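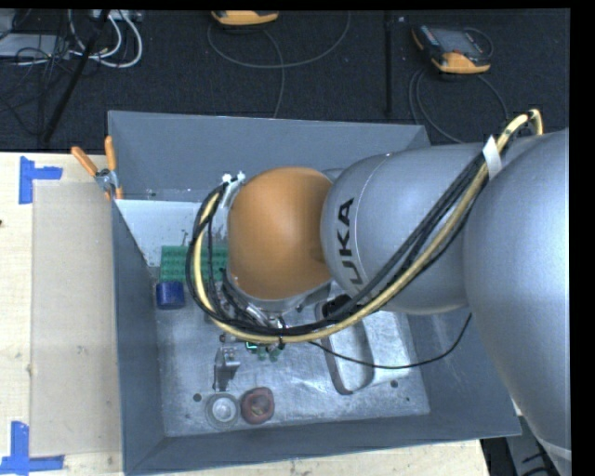
OK so I have become a person with strong opinions about metal bins and I need to put them somewhere. Thread!

Background: back in November we cleared out the old parts area at the Platlow workshop and I got put in charge of how things are stored on the tables. I figured it would take an afternoon. It is now December 2019 and I'm still going, and I'm having a great time.

First opinion. Open gray metal bins with sloping walls are the best container ever made. I will fight for this. Stuff slides down to the middle where you can reach it. With straight walls you're forever digging one last washer out of a corner with your fingernail.

The slope also makes wiping out so easy. One cloth, one long swipe up the side, done. Before this we had deep plastic tubs with little ridges molded in the bottom and the dust just LIVED in those ridges.

Scratches! I love the scratches. A bare metal floor gets all those whitish scuffs and goes kind of silvery and shiny in between, and a small bright part still shows up fine against it. I was asked if we should paint the insides. Please do not paint the insides.

(We did paint one, years back, at the old place on Baran Street. The paint came off in flakes and the flakes got into everything. I was finding green flakes in my coat pockets the next winter.)

Second opinion, and this one gets me in trouble: put the metal bin on a wood tabletop. Yes, wood marks. Who cares, it's a worktable! Metal on metal makes a screech every time you nudge it and I can feel it in my teeth just typing this.

Pale wood especially. Drop a black screw on pale wood and you see it right away. Drop the same screw on our dark carpet and that screw is gone, say goodbye, it belongs to the carpet now.

Which brings me to the carpet. Nearly black, came with the building, I wanted to hate it. But it's quiet, it's kind on the knees (I'm down there a lot, see previous post) and the place sounds so much calmer than a bare concrete floor. I've come around. A magnet on a stick helps.

Third opinion is about cables. Bundle them, strap them, and leave the loop generous. People pull everything tight because tight looks neat in the first week. Then something has to move and there's no slack and now you're cutting ties at 7 in the morning.

White straps for the fat bundles, small black ties for the little pinch points. I bought 20 straps thinking that would last forever and they were used up before lunch. Ordered more from Kesolex the same day.

Leave the tail on the strap, too. I used to trim every one flush and it looked beautiful, and then I had nothing to grab when I wanted to open it again. Long pointy tails sticking up all over the place now and I've made my peace with it.

We have 2,000 small parts going through these bins for the Privau job, all sorted by hand into batches, so the bins get emptied completely and wiped between batches. An empty bin at the end of a batch is a lovely sight. I stand there and admire it for a second every time.

Somebody asked about size, sorry, should have said. Go wide and open. You want to get into it from above without banging the rim, and you want to see the whole floor of it from where you stand. If I have to lean over to check the near side, it's too deep for me.

Still to sort out: labels. Tape labels peel off the sloped sides, paint pen rubs off, and tags on a wire snag on sleeves. I've tried 5 kinds of sticker so far and the best one lasted until the first wipe-down. If you have a label that survives on scuffed metal please tell me, I will be so happy.

Also taking bin photos in the replies. Old ones, dented ones, all of them, I want to see your bins!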